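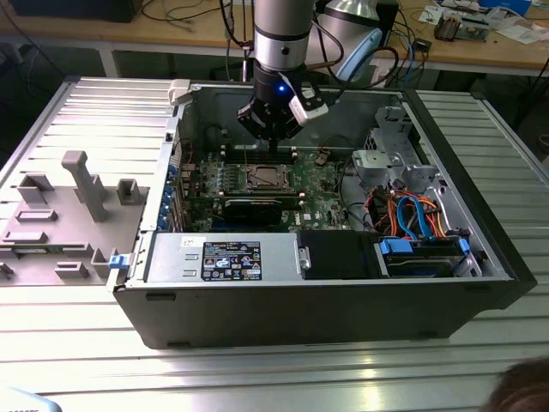 FILLEL DEMONSTRATION PROGRAM
Computer Disassembly and Reassembly Working Group
Minutes of the February Meeting

Called to order at 10:05 a.m. Sulastri Pelupessy presiding. A quorum was present. Representatives of the Cuvari and Heo sites joined by telephone.

1. Approval of Prior Minutes

The minutes of the January meeting were approved with one correction. Under Item 4, "reset time" should read "episode time." The corrected copy has been placed in the shared folder.

2. Status of Data Collection

The Chair reported that the group now holds 2404 recorded demonstrations across all desktop tasks, of which 494 concern the processor and its socket. A further 285 episodes are awaiting review. The Heo representative asked whether episodes that were stopped early by the operator are included in the total. The Chair replied that they are, and that they carry a separate mark in the log.

Members agreed that the open tower, laid on its side with the interior facing up, will remain the standard arrangement for the current quarter. The Cuvari site had asked to test an upright tower. The request was deferred until the review backlog has been cleared.

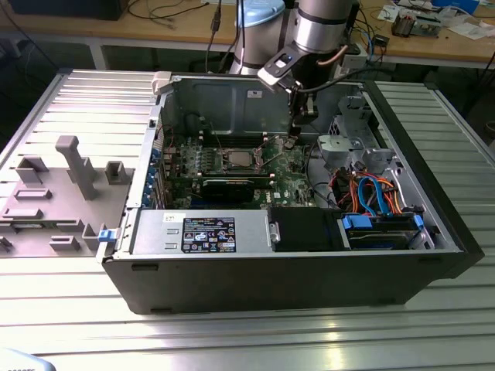
3. Operator Practice

The group discussed differences in style among operators working by remote control. Reviewers at Cuvari noted that some operators approach the board in one long movement and correct at the end, while others stop above the work and then descend in small steps. Both styles are present in the accepted data. The reviewers reported that the second style is easier to label.

After discussion, the following was adopted as guidance for all sites:

Operators shall pause above the part to be handled before making the final descent.
Operators shall keep the fingers clear of the memory slots when working near the processor.
Any contact with the board outside the intended area shall be noted in the log at the end of the episode, with a short remark on where it occurred.
Operators shall not restart an episode to remove a hesitation. Hesitations are to be kept.

The last point was debated at some length. Heo held that long pauses add little and make review slow. The Chair stated that a correction made in the middle of a task is among the more useful things an operator can record, and that trimming can be done later by the reviewers. The guidance was adopted as written, with Heo's objection entered in these minutes.

4. Socket Bracket and Fasteners

The group reviewed the written procedure for the metal bracket over the processor. The present text treats the bracket as a single step. It was proposed that work with the screwdriver at the bracket be recorded as its own segment, beginning when the tip of the tool comes to rest at a screw point.

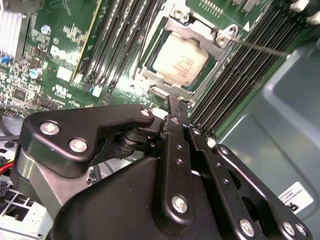

Cuvari supported the change but asked that the start of the segment be judged from the wrist view only. From the bench view the gripper often stands between the camera and the socket, and two reviewers had marked the same start differently. Heo agreed. The change was approved and will apply to new recordings. Earlier episodes will not be marked again unless time allows.

5. Processor Handling

The Chair presented the draft instructions for holding the processor above the open socket. The chip is to be gripped at its edges. The load plate and the retention lever must both be raised before the chip is brought over the socket, and the operator is to correct any tilt before lowering it.

Heo reported that new operators tend to watch the fingers and lose sight of the socket. The site has begun asking each trainee to guide the arm by hand for a first session before moving to remote control, and wishes to continue. No objection was raised – the sessions are to be logged as training and kept apart from the main set. 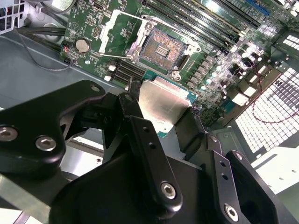

The draft was accepted subject to a change of wording in its second paragraph, where "press" is to be replaced by "lower." Cuvari asked for a limit on the number of attempts in one episode. The limit was set at 2, after which the operator is to withdraw the arm and close the recording.

6. Software

The Fotamer review tool will be updated in March. Sites are asked to finish open reviews before the update, as partly marked episodes may need to be opened again by hand.

7. Other Business

Cuvari requested spare finger plates. The Chair will forward the request to purchasing.

8. Action Items

S. Pelupessy: issue the revised operator guidance to all sites.
Cuvari: circulate the new segment definition for the bracket, with the wording on the wrist view.
Heo: report on the hand-guided training sessions at the next meeting.
All sites: review of pending episodes.

The meeting was adjourned at 11:40 a.m. The next meeting will be held in March at the Heo site.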